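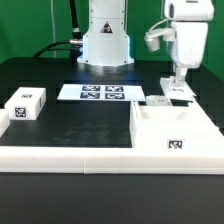 Dye notebook, April

Madder, second round. Carried on from the page with the onion skins stapled to it.

Started 8:40. Wool is the Rilano worsted, undyed, wound into small skeins and tied loosely with cotton in figure eights. Total dry weight 500 g for the whole batch including the spares. I tied the last batch too tight and got white bands under the ties, so these have a lot of slack. They look messy but they will dye evenly.

Scoured everything in one pot with a little neutral soap. Water came up slowly and I held it just under a simmer for most of an hour, then left it to cool with the lid on. The scour water was browner than I expected from wool sold as clean. Rinsed until it ran clear. Note for whoever orders next: the Rilano label says ready to dye. Scour it anyway.

Mordant

Alum at the usual strength, weighed against dry wool, cream of tartar at half that. Dissolved both in a jar of boiling water first and stirred it into the pot before the wool went in. Brought up over an hour, held for an hour, off the heat, left to stand in the bath through lunch and most of the afternoon.

Held back a few skeins with no mordant for comparison. Those have a knot in one tail. The alum skeins have no knot. The ones for iron afterwards have two knots. Please do not trim the tails, that is the only way of telling them apart once they are all the same orange.

Madder bath

Using the ground root from Stidier, same bag as the first round, and the chopped root from Asach in a separate pot. The Stidier powder is fine enough to go through a stocking, so it went in loose. I will be shaking it out of the skeins for days. The Asach went into a muslin bag and was soaked overnight in cold water. Threw away the first soak from a small portion of it to see if that gets rid of some of the yellow and brown, as people keep claiming. The rest kept its soak water.

Added a spoonful of chalk to both pots. Our tap water is soft and the first round came out more like brick than red.

Temperature is where I went wrong last time. I let the pot get up to 90 C and stay there while I was on the phone, and the color went brown and dull. This time I kept it much lower, hand-hot at the beginning and never past the mark I put on the thermometer with tape. Up very slowly. Turned the skeins with a stick every few minutes for the first half hour and then less often.

Readings from the big pot, every half hour, in F because that is what the good thermometer has on it:

start 86
108
124
140
146
148, heat off

The small pot ran a few degrees ahead the whole way. The back burner has no proper low setting. I put the steel diffuser plate under it after the third reading and that helped.

Left everything in the pots overnight with lids on.

Next morning

Lifted out at 9:15. Let them drip over the sink, no squeezing, then hung them on the rail for a while before rinsing. Rinsed in water at the same temperature as the bath, which was room temperature by then. The Stidier skeins gave off a lot of sediment. The rinse never got completely clear so I stopped at the fifth bucket.

Colors while still wet:

Stidier, alum: strong orange red, a bit uneven near the ties on one skein.
Stidier, no mordant: pale salmon, patchy. More color than I thought there would be.
Asach, alum, soak water kept: warm red, slightly brown.
Asach, alum, soak water thrown away: clearer red, and lighter. I like this one best but it used up the good part of the root to get there.
Asach, no mordant: hardly anything. Beige with a pink edge.

Wet color means very little with madder and I will write them up again when they are dry.

Iron

Dipped the two-knot skeins in a weak iron bath, a pinch of ferrous sulfate in a full bucket. Thirty seconds was plenty. They went from red to a plum brown almost at once and kept darkening after I took them out. Rinsed straight away in a separate bucket marked IRON in paint pen. That bucket, the stick with the black tape and the gray gloves are now for iron and nothing else. A trace of it in a clean pot will sadden a whole batch of yellow and you won't find out until it is too late.

Exhaust baths

Plenty left in the big pot. Put in a length of the Yensuk silk, alum only, at the same low temperature. First exhaust is a good coral. Second is peach. A third is in there now and I do not expect much from it, but the pot is warm already and the silk scrap was going to waste.

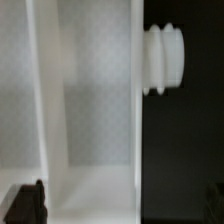
Kavitha Chowdary thinks I should have weighed the exhaust skeins against the root that went in at the start, so we would know how far the bag really goes. She also says the chalk should be weighed and not spooned, and that a spoonful in the small pot is a much bigger dose than a spoonful in the big one. Both fair. I have gone back and weighed a level spoonful of the same chalk and written it on the lid of the tub. I can't recover what went into the small pot because I heaped it.

She would also like the no-mordant skeins left out of the sample cards. I want to keep them in. People ask about it at every workshop and it is easier to hand them the yarn.

Dry, the day after

Everything went lighter, as usual. The Stidier alum skeins settled into a proper red with some orange in it, and the uneven one is less obvious than it was. The thrown-away-soak skein is now close to the kept-soak one, and I would not bother with the extra step for a large batch. Under the window the kept-soak one is still a little browner. Under the tube lights I can't separate them.

The iron skeins feel slightly harsh. Not brittle. Will check again in a month.

Light test: wound each color onto card, half covered with foil, and taped them to the inside of the south window. They are to get 300 hours of sun, counted from the log by the door. Write in it when you open up and leave out the cloudy days. Silk cards are on the left pane, wool on the right.

To do

Order more alum, we are down to the last jar.
Strain the used root and dry it on the rack, it may give one more pale bath.
Ask Asach if the next root is from the same harvest.
Find the other thermometer.
Repeat the Stidier pot with the chalk weighed, and a smaller skein from the same cone, tied even looser.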